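[flomon-list] Re: Power strip off the floor, what are you using?

Posted to: flomon-list, Lasville
In reply to: Power strip off the floor, what are you using?

On March 11, 2022, Tapley second floor wrote:
> Hi all,
> We are redoing the tables in our room and I want the power strip
> off the floor. It collects dust and people kick it. We can't drill,
> the lease for the building says no new holes in the walls.
>
> I looked at the screw-on trays and the under-table baskets, but our
> tables get folded up every few weeks and the baskets would have to
> come off each time.
>
> Questions:
> Do the stick-on hooks hold a power strip, or does it end up on the
> floor anyway?
> Do you hang it high or low?
> What do you do with the extra cord?
>
> Any advice welcome. I'd like to buy everything in one order.

We have had ours on a stick-on hook since February in room 217, so I can answer most of this.

> Do the stick-on hooks hold a power strip, or does it end up on the
> floor anyway?

Ours has held. It is a Flonska hook, the square flat kind with a metal hook in the middle. The package says up to 2,000 grams. I put our strip and its cord on the kitchen scale before hanging it and got 600 grams, so there is plenty to spare. Plugs and adapters add to that, and so does anybody pulling on a cord, so I would not buy a hook rated close to the weight of the strip.

Your strip needs a loop or a slot at the end to hang from. Check before you order hooks. We have an older one with nothing at either end and it still lies on the table.

The wall matters more than the hook, in my opinion. Ours is smooth painted wall. I wiped it with rubbing alcohol, let it dry, pressed the hook on hard with my thumb and left it overnight with nothing on it. The first one I tried went up on a dusty wall in the hallway with a coat on it the same hour, and it was down by lunch. If your wall is textured, don't bother.

The store in Lasville only had the children's pattern left in the heavy size. The plain white ones come in the light size, which I would not use for this. 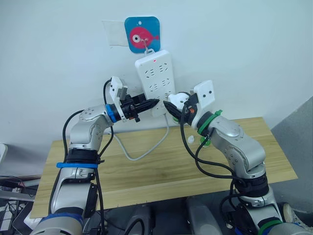 Strip on the fish hook, cord resting on the table.

> Do you hang it high or low?

Low, a little above the table. I hung it so the bottom end stays close to the tabletop and the cord can lie there. If you hang it high, the whole cord pulls down on the hook all day, and the cords from whatever you plug in hang across the wall.

Stand it up the long way if you hang it from the end loop. It will swing a bit when you push a plug in, because it only hangs from one point. Put your other hand flat on the strip when you plug or unplug. That also keeps the load off the adhesive. Pull the plug straight out and not down.

If the swinging bothers you, a strip of mounting tape behind the lower end would stop it. I have not done that, as we take ours down to use in the other room now and then. Someone at Tapley had theirs on two hooks sideways, but I don't remember whether it stayed up, and they have since moved.

I hang it with the light end at the top. On ours the indicator is near the end with the loop, so it works out that way. You can check from the door whether it is on.

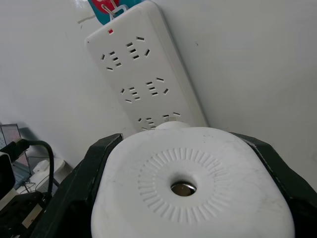 Closer view of the strip. The indicator light is up at the hook end.

One thing to watch with this type of outlet: it takes several kinds of plug, and the slots are close together. A big square charger covers the outlet next to it. Ours also blocks differently depending on which way the charger is turned. Try your chargers in the strip while it is flat on the table and work out the order, then hang it.

> What do you do with the extra cord?

Nothing very clever. It makes a loose loop on the table and goes off to the right to the wall outlet. Don't coil it tight and don't bundle it with a twist tie while it is in use, as it can get warm if you are running anything large. If you want it neater, use a wide hook-and-loop tie and leave the loops big.

Measure from the wall outlet to where the hook will go before you stick anything down, and follow the path the cord will really take, down and along. Our table is 149 cm wide and I measured straight across the first time, so the strip was going to end up too far over. I moved the spot before I took the backing off.

On taking the hook down: warm the plate with a hair dryer and slide dental floss behind it. Don't pull it straight off the wall. The Flonska ones are not made to be reused, so buy an extra one in the same order.

I would also put a reminder somewhere to press on the plate once a month. If a corner has lifted, replace it then.

Please don't hang a strip this way if you are going to run a space heater or a kettle from it. Those should go straight into the wall.

I have one unopened heavy-size hook left over, also with the fish. It is in the supply drawer in 217 if you want to try it on your wall before ordering. Leave a note in the drawer if you take it.

Ground floor, room 217

--
flomon-list, shared rooms and equipment, Lasville
To leave the list, send a message with the word "remove" as the subject.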